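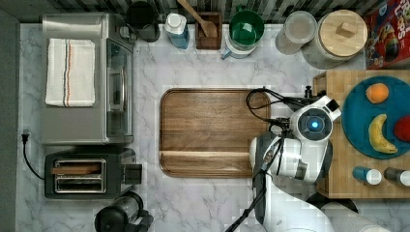
The Year I Tried to Like Breakfast

My father ate the same breakfast for as long as I knew him: two slices of toast, dry, standing up, looking out the window as though the yard owed him money. I swore I would do better. I am now older than he was when I started swearing it, and I eat two slices of toast, though I do sit down.

This came up because my doctor asked what I have in the morning and I said "it varies," which was a lie. She wrote something down anyway. So in December I decided to become a breakfast person.

I began with oatmeal, on the advice of my neighbor Vilgot Sjöberg, who is 83 and can still carry a canoe. He makes his with water and salt. I made mine with water and salt and got through five spoonfuls before I started reading the back of the salt. Vilgot says it takes a month to get used to it. I have asked him what happens after the month and he says you stop noticing.

Then came the egg period. I can cook an egg. What I can't do is cook an egg at 6:40 in the morning and also find my keys. Something has to give, and for two weeks it was the keys. My boss at Lindqvist was nice about it the first time.

After that I tried going out. There is a diner in Evunstead that does a plate with potatoes, beans, a pork chop and a pancake on top like a hat. I ate all of it and went home and lay on the floor of the hallway. The dog came over to check. I would go back tomorrow, but that is not a weekday plan, and it may not be a plan my doctor had in mind.

I also had a short run with yogurt. We don't need to discuss the yogurt.

What I did like, and didn't expect to, was getting up early enough to have a breakfast at all. The street is quiet then. The paper truck goes by, the people across the road let their cat out and then stand there regretting it, and the radio does the farm prices before it gets around to the news – I have no farm, but I now have opinions on barley. My father must have known all this. He never mentioned it, but then he never mentioned most things.

So I'm back on toast. I've moved up to rye, and when I'm feeling reckless there's marmalade. My next appointment is in the spring and I'm planning to say "whole grains."

3 comments

Aslak Grønli
Vilgot is right about the month. I'm on year nine. Couldn't tell you what it tastes like.

Yaroslav Lysenko
Which diner? If it's the one by the feed store, the pancake used to go UNDER the pork chop.

Ernő Pintér
I would like to discuss the yogurt.

Search this blog
Type and hit enter

Contact | © All grumbling reserved | Back to top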